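Open days should publish their failures

Last updated: July
6 min read

The Rakell open day ran from mid-morning to late afternoon in the company's two-level office and lab. The subject was data collection with hand-held grippers. An operator carries the gripper through a task, the camera mounted on it records, and the recording is later used to train a robot arm that has the same fingers.

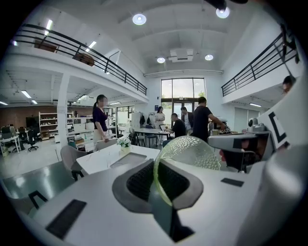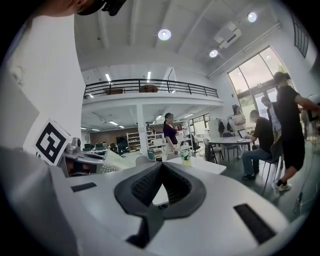
Gripper camera views, open day, Rakell. The white housing and dark finger pad are in the foreground of both.

I have been to a fair number of these events, and I think the format needs to change. Rakell's was better than most. My argument is with what the whole sector has agreed to show and what it has agreed to leave in the drawer.

The printed handout said the current dataset holds 2,000 recorded episodes. It did not say how many were attempted. Those are separate figures and the second is the more useful one. If 2,000 episodes were kept from 2,100 attempts, the method is robust and the operators are well trained. If they were kept from 6,000, then either the task is hard, the tracking is dropping out, or someone is being very selective about what counts as a clean run. A buyer or a grant assessor would want to know which. I asked at the question session and was told the rejection rate "varies by task", a statement that is true of every rejection rate ever measured.

The same thing happened with Hestow, the software that sorts recordings into usable and unusable. We were shown 11 episodes on a monitor. All of them had passed. A sorting tool demonstrated only on items it has accepted has not been demonstrated. I would have swapped the lot for a look at two rejected ones with the reason codes attached.

There is a case for the present arrangement, and I will put it as fairly as I can. An open day is a public event with a mixed audience. Some visitors had never handled a gripper, and a table of failure modes is a poor introduction. A small company also has competitors, and a detailed fault list tells them where to aim. Finally, failures shown without context get quoted without context. Stutisow learned that two years ago, when a dropped cup at its own demonstration was the only part of the afternoon to reach the trade newsletters.

I accept the first point and would handle it with scheduling. Run the general session before lunch and the technical session after. The second point is weaker than it looks. The common faults in hand-held collection are known to anyone who has tried it: fast wrist rotation blurs the image, plain walls give the tracker too little to hold on to, reflective surfaces confuse it, and operators drift into habits that an arm cannot copy. Publishing the frequency of each would give away very little. As for Stutisow, the dropped cup was news precisely on account of its rarity. Had every exhibitor that season published a drop rate, one cup would have been a data point.

The setting matters too, and here Rakell did something I would like to see copied. The demonstration was held in a working interior with furniture, shelving, daylight through tall windows and people going about the room. Many firms put up a black curtain and a single lamp. A curtained booth removes the very conditions that make the recordings worth having. Glare, moving bodies and awkward backgrounds are what an arm will meet in a kitchen or a stockroom. Using a fiducial marker as a fixed reference is sensible practice in that kind of space, and I have no complaint about it, provided the report says how accuracy holds up when the marker leaves the camera's view.

Aigner, which tests grippers under contract, has proposed a one-page disclosure sheet for public demonstrations. It asks for attempts, completions, operator hours, the number of different operators, and the three most common reasons for rejection. It also asks whether the room was changed for the event. I have read the draft and would add a line for firmware version, as results from one release are often quoted against hardware running another. Otherwise it is adequate. Filling it in should take an organized team less than an hour.

The objection I hear most is that nobody would volunteer to go first. That may be so, which is why the request should come from the people paying. A funding body that supports public demonstrations could make the sheet a condition of the money. Visitors can ask for it at the door. I intend to.

Rakell has said it will hold another session once the next 400 episodes are in. I will go. I would like to see the ones that were thrown out.

Comments (3)

gantry_post
We ran a collection program for a season and logged every attempt. 618 attempts on one drawer-opening task. The log got used more than the recordings did, mostly for retraining operators. Agree on firmware.

M.T.
The handout did list operator hours, on the back page in small type. Still no attempts though, you're right about that.

lowtorque
A one-page sheet will be three pages by its second year. Keep the rejection reasons and the attempt count and drop the rest.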